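3.2 Household sorting and the shared bench

Participants in the Diltmont group did most of their sorting at a single work surface, usually in the kitchen or the garage.
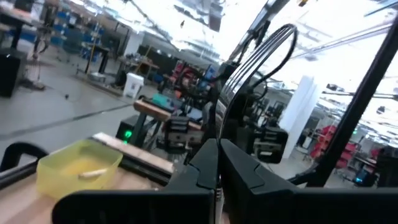
Figure 4. Tabletop with a translucent yellow plastic tub.

The remaining households spread the task over several rooms. In the interviews they described recyclables moving from the bathroom to the laundry and then out to the kerbside bin, often over a few days. Trujillo and Zwane reported the same pattern in their earlier study of flats in Serneson, where residents had less storage and made more trips. Our own households were mostly detached homes, so we had expected fewer stopping points. The diaries did not support this.

Each household kept a diary for 13 weeks, beginning in November. Entries were short. Residents recorded what went into each bin, who put it there and whether they had been unsure about it. We collected 1000 usable entries after removing duplicates and pages that could not be read. Of these, 300 recorded some doubt about where an item belonged. Soft plastics were the most common cause, followed by coffee cups and the lids of glass jars.

Doubt did not always lead to a wrong choice. When Chávez checked the bins against the diaries, many of the items marked as uncertain had been placed correctly. The reverse was also true. Pizza boxes were rarely marked as doubtful and were often put in the wrong bin, usually with food still stuck to the cardboard. Several residents told us they had learnt the rule for pizza boxes in another council area and had never looked it up again after moving.

The council leaflet was mentioned in 32 entries. Most of those came from the first fortnight, when the leaflet was still on the fridge or near the back door. Liem found that households with school-aged children went on mentioning it for longer, although the group was small and we would not read much into the difference. Two parents said their children corrected them at the bin.

Residents in Tapia received a different leaflet with colour photographs in place of the printed list. Their diaries are treated separately in Section 3.4, as collection there changed from weekly to fortnightly on 14th May and the two periods cannot be compared directly. Manríquez coded both sets using the categories given in Table 2, with one category added for garden waste.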